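Thread on moving a household into a smaller place, since a few of you asked how we did it. We went from a three-bedroom house in Bettencourt to an apartment in Dredach. It took most of a spring to get ready. I'll post it in pieces.

Start with the lease and work backward. Our move-out date was fixed and the new place had an overlap of 7 days. That week cost us extra rent and I would pay it again. Two trips with a half-full van beat one trip with everything stacked to the roof.

I measured the new rooms before deciding what to keep. Walls, doors, the turn at the top of the stairs. The couch failed at the stairs. We listed it that night and it sold for 200 dollars to a couple who carried it out themselves.

Clothes and bedding came next. I did them one bed at a time: everything out of the closet and onto the bed, sorted before anyone could sleep. It keeps you from leaving a pile for later.
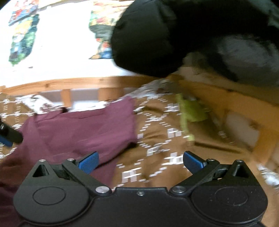

Marcy_on_Fifth replied that she tried the same method and ended up sleeping on the couch for two nights, and that she would start with the kitchen next time.

Fair. Kitchen first works too if you can live on four plates. We couldn't, so ours went last.

Boxes. I bought one size, the small ones, for nearly everything. Books in a big box are a bad idea and I have made that mistake in two previous moves. The large ones are for pillows and lampshades.

Label the side of the box, never the top. Once they're stacked you can't read the top. Room first, then contents. "Bedroom, winter" is enough.

We got three quotes for movers. Rullider came in lowest but wanted the full amount up front. Kestico was 300 dollars more, took a deposit and put the stair charge in writing. We went with Kestico. They were late but they were careful.

Ask about the stair charge. Also ask where the truck can park and who pays if it gets a ticket. In Dredach you need a permit to hold a spot on the street. The city office is open mornings only, so I lost half a day to that.

Back to clothes for a minute. My rule was one rail and one drawer per person. If a shirt fit, had no holes and I'd worn it in the last year, it stayed. Long sleeves got a little more slack than short ones, since the new apartment is on the cold side of the building. 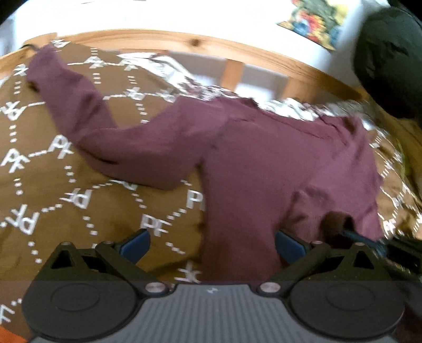 Did we rent a storage unit? We looked at one and decided against it. The monthly fee would have passed the value of what we wanted to put in it before the year was out.

What we got rid of that I miss: the long folding table. What we kept and shouldn't have: the second vacuum, a box of picture frames, every single extension cord.

Paperwork went in one folder that rode in the car with me. Both leases, the mover's contract, the school forms, the car title. The folder stayed under the seat until we had a desk to put it in.

Change of address takes longer than you expect. I did the bank, the insurance and the pharmacy in one sitting and then kept finding more for weeks. The dentist was still writing to the old house in June.

The utilities were easy except for the internet. They needed an adult home for a four-hour window, and then they needed another window. Book that one before you book the movers.

First night in the new place we had the beds made, one lamp and a bag of takeout. I had packed sheets, towels and a shower curtain in a clear bin so they'd be easy to find. Pack the shower curtain. Pack the hooks with it.

We finished with almost 20 boxes still taped shut in the hallway. I'm opening one each evening after dinner. Tonight's was cake pans.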